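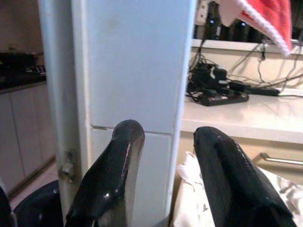 Rekha Bhatt replied:
Before anyone touches the gripper, please confirm which policy version is loaded on the team laptop. The symptom in the opening post matches what we had in the fall with the Enine build, and in that case the fingers were fine.

Mandla Fourie replied:
Loaded version is Erneo 18. Config is the club default apart from the approach speed, which I lowered. Restating the fault so it is all in one place:

Task: door opening, kitchen course
Fault: arm reaches pre-grasp, holds, then times out with code 231
Frequency: every run since the last calibration
Emergency stop: not triggered
Joint temperatures: normal

Rekha Bhatt replied:
Code 231 is "no grasp candidate." The planner has a pose but the wrist view gives it nothing to close on. What is the confidence threshold?

Mandla Fourie replied:
77. Candidates in the log never get above the low sixties.

Khrystyna Savchuk replied:
Check the handle detector first. It was trained mostly on bar handles. A flat white door with a seam across it and small hardware at one side is a poor match. The drawer to the right does have a bar handle, so look for whether the detector is scoring that one and the planner is rejecting it as out of region.

Mandla Fourie replied:
Confirmed. Top candidate is the drawer handle, rejected by the region filter. Second candidate is the latch or hinge on the left strip, score 58. No third.

Khrystyna Savchuk replied:
Then do not lower the threshold. It will close on the metal part and load the wrist sideways. Bivex fingers do not like side load. Use the edge-pull routine instead. In the task file set grasp_mode to edge and mark the opening side by hand.

Rekha Bhatt replied:
Also redo the wrist camera offset. If the fault started with the last calibration, the offset file may have been saved in the wrong units. Ours was in inches once.

Mandla Fourie replied:
Offset file was in millimeters, but the rotation block was left over from the old mount. Replaced it and restarted. Edge mode set.

Run 1: contact made, slipped off the edge, no error code
Run 2: door opened, arm returned to home

Status changed from Open to Monitoring by Mandla Fourie, 2023-12-22

Khrystyna Savchuk replied:
Please attach the log for run 1 as well. Slip without a code should be its own ticket. I will look at it in January.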